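Eltau Textile Conservation Center
Our spring notes on caring for buttons and small fasteners at home begin today. The thread has six posts. 1/6

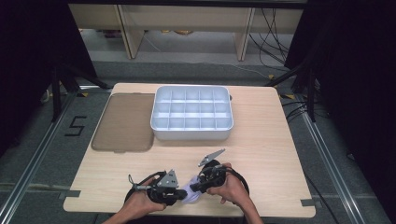

Many families keep a jar of buttons passed down over several generations. The Center receives more questions about these jars than about any other household item, and most of the damage we see comes from storage. 2/6

Please sort by material before sorting by color or size. Early plastics can give off vapors as they age, and those vapors will corrode metal and stain shell. Celluloid in particular should be kept apart from everything else and given some air. A tightly closed tin is the wrong place for it. 3/6

Shell and horn buttons should be wiped with a soft, dry cloth only. Water lifts the surface of old shell. Vinegar, which is still recommended in a number of household guides, will etch it. Metal buttons with a painted or enameled face should be left alone until they have been looked at by a conservator – this includes uniform buttons. 4/6

If buttons are still attached to a garment, leave them attached. Place a square of acid-free tissue behind each one so that it does not press into the cloth. Garments with heavy buttons should be stored flat. Our textile conservator, Pao-chu Tseng, advises checking them every 3 months for powder, stickiness or a sharp smell. 5/6

Members of the public may bring up to nine buttons to the identification desk at the Yen Street building during May. The desk opens at 9 a.m. and no appointment is needed. Staff cannot provide valuations. Questions about larger collections, including those being considered for donation, should be addressed in writing to Fouad Tannous, Collections Office – please include a short list of what you have and where it has been stored. 6/6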